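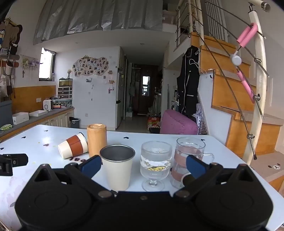

Yetunde Effiong wrote to me that one good example is worth more than a hundred lazy ones, and that I should stop worrying about how many we collect. I have great respect for her opinion, and I agree with the first half of it. The second half I want to argue with a little, since I have now spent a long time on the collecting side and I see the matter from lower down.

Her idea is attractive. If a skilled person shows the robot how to set a fallen cup upright, and shows it well, the robot should need few lessons. People learn like this, more or less. My niece needed to see only one time how to open a jar. But a child comes to the jar with years of hands behind her. The learning system comes with nothing of that kind, or with very little, and what looks to us like one skill is to the system a different problem each time the handle points another way.

Consider only drinking cups. A glass with a foot must be taken by the stem or by the bowl, and the two choices lead to different mistakes. A mug with a handle asks a question that a bamboo cup does not ask. A cup on its side wants another approach than the same cup standing. Then the glass is clear and the camera sees the table through it. None of this is exotic. It is what people leave out after breakfast.

When I began with the Igwe set, we were 12 people collecting in our own homes, and the instructions from Cisine were very strict. Move slowly. Do not touch a neighboring object. If the grasp fails, delete and begin again. We followed this and sent in 700 recordings, of which 614 were accepted. I was proud of the number. Today I think the refused ones were maybe the more interesting part, and I am sorry that we did not keep them.

In a clean recording the hand never has to recover. It goes down, it closes, it lifts. The system trained on such recordings learns that the world is polite. The first time a tumbler slides two fingers' width to the side, it has no memory of what one does then. Ifeoma Ugwu checked our files for Cisine, and she complained about this already in August. She wanted a folder for the failed grasps that were saved in the second try. The answer was that it would confuse the training. Perhaps it would, in that year, with that method. I am not an engineer and I cannot judge it fully – but I notice that the newer guide from Costov asks for exactly such a folder.

So what is a good example? Yetunde means by it, I think, a graceful one. I would say it is an example which shows a decision. If two cups touch each other and you must choose which one to move first, the recording contains a choice, and there is something to learn from. If one cup stands alone in the center of a bare table, there is almost nothing.

This is also why I am against the laboratory table, at least as the only table. I know the arguments for it. The light stays the same, the height is known, and nobody's coat hangs in the background. But the robot that somebody will buy one day must work beside the stairs and the washing machine, and on a table with hearts printed on it if the owner likes hearts. We cannot add the home later, like salt.

There is a cost, and here I must be fair to the other side. Homes are slow. At my place, 5 good recordings can take a whole morning, while at the Ornel site they finish a full tray in the same time. The person who collects gets tired, and a tired person repeats herself. I have watched my own files from late in the session and I take every cup from the same side. Yetunde would call these lazy examples, and she would be right.

But the cure for this is a rest and a different arrangement of the cups. It is not to collect less. I would ask the people who write the guides to pay for time and not for each file, and to let us send the ugly ones with a clear label. I have written the same to Cisine and I am waiting for their reply.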